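Head camera or wrist camera for table work in sim?
Asked in Simulation, May

I'm comparing two camera positions on a mobile arm before buying any hardware. The controller is Moltix, and I've done 200 runs with each. With the wrist camera the gripper lines up well but the base stops too far from the table. With the head camera it's the other way round. Do I need both?

Answer 1
Both. Head for driving, wrist for the last 20 cm. Switch over once the arm unfolds.

Answer 2
Depends on the arm. I had a Dalgleish and one camera was plenty. Check your lighting.

Answer 3
Try tilting the head camera down before you add a second one. I keep the base and the folded arm in view, so I can judge the gap to the furniture. My stopping errors dropped a lot after that. Mine looks like this before it sets off:

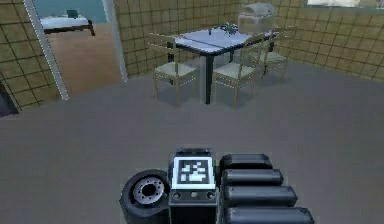 Head camera view in the dining room, arm folded

You lose a bit of the far wall, but I've never needed it.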